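Handheld gripper: Sotosik or Agbeko for clear plastic boxes?

Orkesby_Tinkerer
I've got 3 weeks with both on loan and can't choose! The Agbeko feels lighter, but does it grip thin lids?

mudlark8
Agbeko. Mine's done over 1000 grabs and still closes straight.

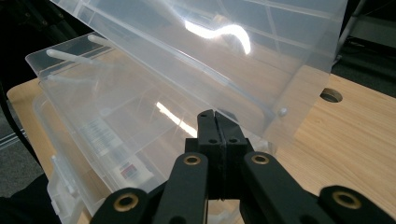 benchgoblin
I went for parallel jaws in the end, and I'd check your camera before blaming the fingers (mine hated shiny plastic). Try a hinged lid like mine under a ceiling light, and look at that bright squiggle of glare across it!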